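We use cookies to remember your settings and count visits. Accept all | Manage preferences

Last updated: April 12, 2024

Lino Piras
A few people asked how we put together the budget for our gripper setup, and I promised I'd write it up once the last invoice was in. It came in this morning, so pour yourself a coffee, this is going to run long (my threads always do, sorry, my sister has muted me).

First, a bit about us. Otis is a small workshop, and we wanted to start recording hand-guided pick and place work so we could decide whether an arm made sense for our packing bench. The question was never really which robot. It was what we could afford to learn before buying one.

So the plan became: handheld grippers first, arm later. Crabtree, who sold us our old bench press, quoted us for the whole thing at once, arm and all, and it was a very nice quote, beautifully laid out, and I put it in a drawer. We still like them! But I couldn't look at that total and tell you which parts we'd be using by the end of the year.

What I did do was open a spreadsheet and make one line for every thing we'd have to touch, plug in, wipe down or replace. It got to 69 lines. My first guess, before I sat down, would have been far fewer, and I've been buying shop equipment for 19 years.

The grippers themselves were the easy part. We asked Trundex and Edex for prices on the same spec and they were close enough that I chose on spare parts. Trundex sells the finger pads separately. Edex wanted us to order the whole finger each time. If you're comparing vendors, please ask about the pads before you ask about anything else.

Padding is a running cost, by the way, and I had it down as a one-time purchase in my first draft. Foam gets picked at and squashed and it collects dust like you wouldn't believe. I moved it to the same tab as tape and gloves, where it belongs.
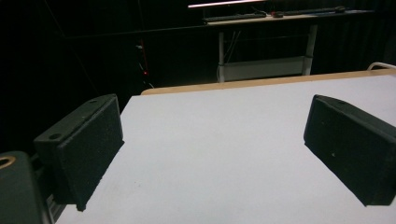
Photo: Lino Piras / Otis workshop

Two padded fingers over a bare stretch of white tabletop, and I could talk about that tabletop all afternoon. I went back and forth on the surface for far too long. Matte white won, mostly on the strength of my dislike for glare, and I'm happy to argue about it in the replies.

The desk in the back, with the keyboards on it, was another line I nearly missed. I'd budgeted for the work table and completely forgotten that people need somewhere to type! Add a desk. Add whatever goes on the desk. Add the cables, and then please add more cables, I mean it.

Lighting deserves its own post. I kept the first lighting line small on purpose and left the room dim while we worked out what we wanted, and I'd do it that way again. Lamps are easy to buy in a second round. They're a pain to send back when you've bought the wrong ones and thrown out the boxes.

Now, money. I won't post the whole sheet (some of those prices were given to us as a kindness) but I can tell you that our cables, adapters and clips came to $461. For cables! I had written "misc." in that cell and moved on with my life. Don't write "misc." in a cell.

Shipping is the other sneaky one. We placed 8 separate orders when we could have grouped most of them, and every one had its own handling fee. In March I finally started keeping a little list on the wall and only ordering when it was full, and I wish I'd done that from the beginning.

Someone asked me privately about time, and whether I put it in the budget. I did, eventually. Setting up, tidying up, labeling files, calling vendors back. I gave it a tab of its own and charged it at our normal shop rate, and seeing it written out changed how the rest of the team talked about the project. It had felt free up to then.

Things I'd buy sooner: a second set of pads, a decent label maker, a bin with a lid for small screws. Things I'd hold off on: fancy cases (ours are still in the wrapping), and the extended warranty, which I read twice and still can't tell you what it covers.

As for the arm, we haven't decided. Crabtree's quote is out of the drawer again and I've asked them to split it into stages so we can compare it against what we've already got. They were very gracious about it, considering how long I'd left them hanging.

If you're planning something like this and want the blank spreadsheet, reply here and I'll send it over. It has my notes in the margins, some of them are a bit grumpy, and the tab called "pads" is the one to read first.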